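What the stairwell light taught the council

I have lived in Asalbridge long enough to know that the town measures safety in posters. We have one in the library, one in the surgery and one in the gents at the bus station that has been there so long the helpline number is now, I'm told, a carpet warehouse.

So when the council put out its September survey on harassment and assault on the night buses, I read it with the enthusiasm of someone opening a gas bill. Only 87 people said they had ever reported anything to anyone. The covering letter called this encouraging.

I used to answer phones for a support line, two nights a week, and I can tell you that a small number on a form is a number on a form. Most of the people I spoke to hadn't told the police. Several hadn't told their mothers. One had rung to ask whether it "counted", and apologised for taking up the line, at ten to three in the morning, when the only other thing on it was me and a packet of digestives.

Roswitha Camenzind, who ran our training and feared no man with a lanyard, used to say that if reports go up after you open a service, you should buy cake. People have found the door. If they stay flat, go and check whether the door is locked. The one at the Lodhi Street office was, as it happens, for most of that spring.

What would I like from the council? The drop-in back, for a start, at hours when a person with a job might get to it. A driver who knows what to do when someone comes to the front of the bus looking frightened. A bulb in the stairwell at the multi-storey, which I have now asked for in writing, twice.
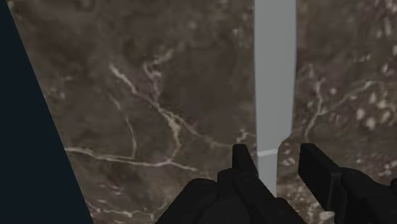
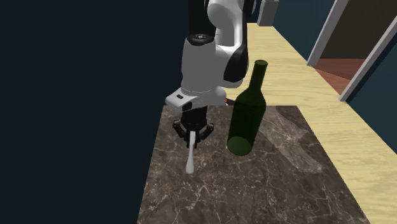
Asalbridge Evenings, no. 50

I did get a reply about the bulb, by the way. It thanked me for my interest in parking.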